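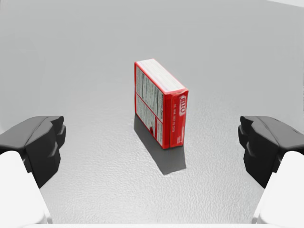
Lornevgate: simulation gallery

Renders from the Lornevgate planning stack, maintained by Elias Twal. Lornevgate covers grasp selection and dual-arm motion planning. Everything on this page was rendered in the simulator; hardware results are kept on a separate page.

Pre-grasp, single object. JELL-O box on its narrow edge, fingers open, no contact. The planner holds this pose until the collision check on both fingers returns clear, then hands over to the closing controller.

Textured cartons are the easy case for the pose estimator (Kundside). Dense print gives it plenty of features on the broad face. The red end panel has fewer, and estimates taken from that side alone drift in yaw. Kundside therefore merges estimates over a window of 16 frames before it publishes a pose. The window length is a parameter. Shorter windows respond faster when an object is moved but produce visible jitter in the planned approach.

The table grain is a bump map. It was added in May after the depth filter was found to behave too well on a perfectly flat plane.

Bimanual configuration. Both arms come up from the lower corners and the pads are placed symmetrically on the slanted sides of a large black object.
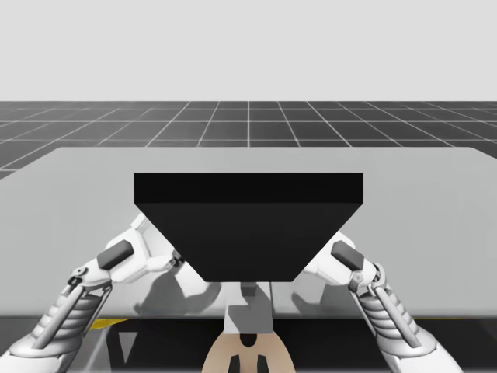
Dual-arm targets are solved by Limsakul as one problem with a shared object frame. Solving each arm separately and synchronizing afterward was tried first and dropped. Timing errors between the arms showed up as a twist on the object, and the force controller spent its whole budget correcting it.

Tapered sides need a separate contact model. With the pads on a slanted face, a squeeze along the horizontal axis has a component along the surface, so the friction limit is reached earlier than it would be on a box. Limsakul rotates the squeeze direction toward the surface normal and rejects any solution outside the friction cone.

Run settings for the bimanual set:

Control rate: 100 Hz
Planner seeds per query: 4
Runs in the set: 73
Contact model: soft pad, tapered face
Object pose source: simulator ground truth

Kundside is bypassed in the bimanual set. Untextured black surfaces return too few features for a stable pose, and a depth-only mode is still in development.

Logs are stored in Vundberg format. The replay tool loads a log, steps it at the recorded control rate and redraws the planned path over the executed one. Logs written before the May release need the converter script first.

Last updated December 28, 2025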